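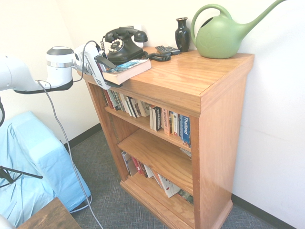 Windmont Local History Group is looking for people who remember being on a party line, a shared telephone line, or any telephone at all that lived in a cold hallway and was answered by reciting the number. We are putting together an oral history of the telephone in Windmont and the villages up the valley as far as Drodandale, and we would like to record you talking about it for an hour or so. If your dialling finger still remembers the long wait for a nine to come back round, on a black set with a white-faced dial and a coiled cord like the one on the bookcase, you are the sort of person we mean. If you picked up the receiver and heard next door discussing your mother, you are exactly the sort of person we mean.

The Drodandale exchange served 60 subscribers at its busiest, a good many of them related and several not speaking. We have the old directories, the engineers' logbook and a box of complaints, which is the best reading of the lot. What the paper doesn't tell us is how people used the thing. Who was allowed to ring whom, and for how long? Where did the coins go? Did your father shout on long-distance calls in the belief that it helped?

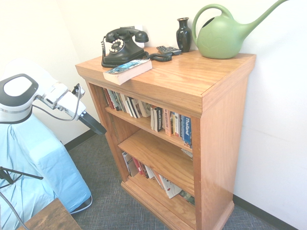 We would be glad to hear from former operators, engineers, kiosk cleaners, anyone who worked in the post office at Mundholm, and people who simply had teenagers and a telephone bill at the same time. You don't need a good story. We have had plenty of good stories and most of them are the same one, about the vicar. Ordinary detail suits us very well: the pad with the pencil on a string, the chair you weren't meant to get comfortable in.

What taking part involves

One recorded conversation, at your home or ours, as you prefer. Ours has parking and a kettle. Yours probably has better biscuits. You will be sent a typed copy afterwards and may strike out anything you regret, including remarks about living neighbours. Recordings will be kept in the Tsao Room at Windmont Library, where they can be listened to on request. You can ask for yours to be closed for 7 years, should you feel strongly or have named names.

We can't pay a fee, but we refund bus fares and reasonable mileage. Coming from the next village by way of the coast is not reasonable mileage. This has come up.

We also need two listeners

These are unpaid posts for people willing to be trained to carry out the interviews. The main skill is keeping quiet, and we have found it rarer than you'd think. You should be able to work a simple recorder, get yourself about the valley and sit through a silence without filling it with a tale of your own. Training takes two afternoons. Typing up is shared out, and anyone who says they enjoy it will be given more.

How to get in touch

Write to Joon-young Ham, Telephone Project, care of Windmont Library, or leave a note at the front desk. Please give your name, the village you lived in and, if you can remember it, your old number. Most people can, to their own annoyance. Letters should reach us by 29 March 2025. Recording will carry on until November.

Yes, you may also telephone. The library has the number. You may have to wait while somebody fetches him.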